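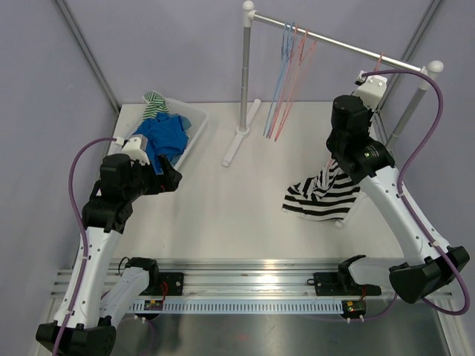
Most closets fail in May. The sweaters haven't left, the shorts have come back, and every morning you put on whichever shirt is nearest the door. I have lived in Kitberg for long enough to know that we get two seasons, damp and stuffy, and that each one needs its own clothes. The cure is the seasonal swap, an afternoon's work that most people stretch over three weekends. Before you touch a single garment, get yourself a bar with some bare hangers on it, pink and blue plastic ones will do, and a see-through bin for clothes. Everything else you need is already in your house, probably under something.

What you need

A freestanding rack, or a shower rod you trust
Two or three lidded bins
Hangers, more than you think
A trash bag for the hopeless
A bag for donations, in a different color from the trash bag (ask me how I know)
A damp cloth
A strip of masking tape and a marker

Step 1: Pick the day and tell people

Wednesday is my day, as my household is out until supper and can't offer opinions. If you live with someone, warn them that the bed will be unavailable. Strip it down to a clean sheet, which gives you a large flat place to sort and a firm deadline, namely bedtime.

Start by ten in the morning. People who start after lunch end up sleeping next to a heap of corduroy.

Step 2: Empty the closet, all of it

Yes, all of it. The temptation is to pull out only the winter things and leave the rest hanging. Do that and you will never find the back wall, where the good stuff is. In mine I found a raincoat I had already replaced and a bridesmaid dress from Mahsa Shirazi's first wedding.

Once the closet is bare, wipe the shelf and the rod with the damp cloth. Vacuum the floor. Let it air with the door open while you get on with the sorting.

Step 3: Sort fast

Make four piles on the bed: wear now, store, donate, trash. There is no fifth pile. The fifth pile is called "maybe" and it has ruined better people than us.

Some questions that help when you get stuck:

Did you wear it last year? If you can't remember, you didn't.
Does it fit the body you brought with you today?
Would you be annoyed to see a cousin wearing it? Keep it. Relieved? Donate.

My neighbor Itzel Ibarra keeps one sentimental item per decade and is very strict about it. I have tried her method and I seem to have lived through a lot of decades.

Step 4: Wash before you store

This is the step everyone skips, and it is why sweaters come out in the fall with little holes and a yellow ring at the neck. Sweat and food stains that you can't see in spring will be easy to see by October. Moths also like a dirty sweater a good deal more than a clean one.

Wash or air everything in the store pile, and check the pockets. Dry it all the way through. If a cuff still feels cool to the touch, it is still damp, so hang it up for another night. Wool goes flat on a towel, never on a hanger, unless you want it to fit a giraffe.

Step 5: Pack the bins

Heavy things at the bottom: jeans, then thick sweaters, then lighter knits on top. Fold along the seams and don't press the lid down with your knee. If it needs a knee, it needs a second bin.

Cedar blocks are fine if you like the smell. Sand them lightly each year, or they turn into plain blocks. Skip mothballs unless you want to spend November smelling like a church basement.

Now the tape. Write what's inside and be specific. "Winter" is useless when you own three bins of winter. "Gray wool, ski socks, the ugly scarf" will save you from opening all of them during the first cold snap. Tape goes on the short end, the end that faces you on the shelf.

Step 6: Rehang what's left

Put the wear-now pile back by type: shirts together, pants together, dresses at the far end where they can hang without bunching up on the shoes. Leave enough slack on the rod to slide everything sideways with one hand. If you can't, go back to Step 3 and be meaner.

Hang everything with the hook facing backward. When you wear a thing, turn its hook around as you put it back. By the end of summer the closet will tell you what you never touched, and it won't be polite about it.

Step 7: Get the donations out of the house

Tonight. Put the bag in the car, or by the front door where you will trip on it. A donation bag left in a bedroom slowly returns to the closet. I once carried the same brown cardigan to the hallway for three years running, and I am wearing it now.

A note on wire hangers

The ones from the dry cleaner leave points in the shoulders and rust in a humid closet. Most cleaners will take them back if you ask. Ours in Kitberg takes them with a sigh.

If you run out of time

Finish sorting, bag the trash, and move the store pile to a chair. Washing can wait until the next day. What you can't do is put the unsorted heap back "just for tonight." Mine once stayed there until the first frost, at which point I was in season again and called it done.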